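Out and About > Visits > Food and Kitchen

A day at the Calometti steamed food open day

I have been steaming things badly for years, so when Nazanin Sadeghi forwarded me the notice for the Calometti open day I booked before I'd finished reading it. Three hours on dumplings, puddings and fish, with lunch thrown in! I'd have gone for the lunch alone.

Calometti is a cookery school on the upper floors of an old glove works, and the climb up is steep (take the back stairs if your knees are like mine, they have a rail). You get a name sticker and a cup of very strong tea, and then you're let loose. Visitors were given the run of the building between sessions, and I poked my nose into every room that had its door open. I came away wanting new pans, new shelves and possibly a new kitchen.
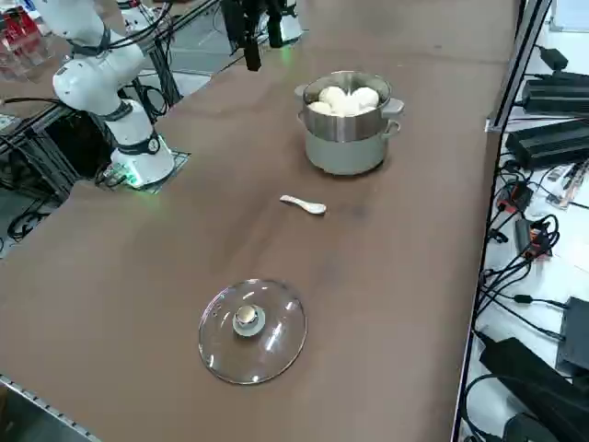
Two-tier steamer on the work table, Calometti open day.

The first talk was from Muthu Poojary, who grew up on idlis and has strong feelings about batter. His is rice and urad dal, ground separately, mixed by hand and left overnight somewhere warm. He passed round a bowl of batter that had been left the full night and one that had only had the afternoon, and the difference in smell was extraordinary, properly sour and beery against hardly anything at all. We each filled a mould, and mine came out lopsided but wonderfully light. I ate four with coconut chutney and would have gone on if there hadn't been a queue behind me.

Then it was on to bao, and I finally learned why mine wrinkle. I'd been whipping the lid off the moment the timer went. Muthu turns the heat off and waits a few minutes with the lid just ajar, so the buns don't get a blast of cold air. He also wraps the lid in a tea towel to catch the drips, which my gran used to do for her treacle sponge, and I felt a bit silly for having forgotten it.
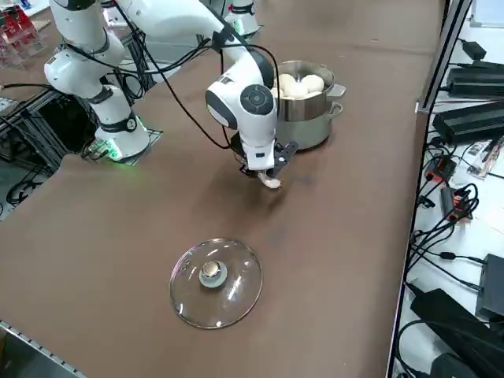 Lunch was sea bass with ginger and spring onion, steamed on the plate it was served on, with hot oil poured over at the very end. It crackled all the way down the table. There was a Turkish lady next to me from a little supper club called Güneş, and she told me she does vine leaves the same way, packed tight with a saucer on top to keep them from unrolling. I wrote that on my napkin and I've still got it.

The afternoon was puddings, and it was the best bit for me. We made a ginger one in small basins, pleated paper on top, string round the rim and a loop for lifting. I have never once managed that loop at home, but Nazanin showed me how to tie it while the string is still long and I got it second go. They need a good long steam, so we washed up and had a nose round the bookshop, where I found a secondhand book with 483 pages on nothing but suet and flour. Bought it, obviously.

Tickets were £19 with lunch, and the next one is in December, when they'll be doing Christmas puddings. I've already put my name down, and I'm bringing my own string.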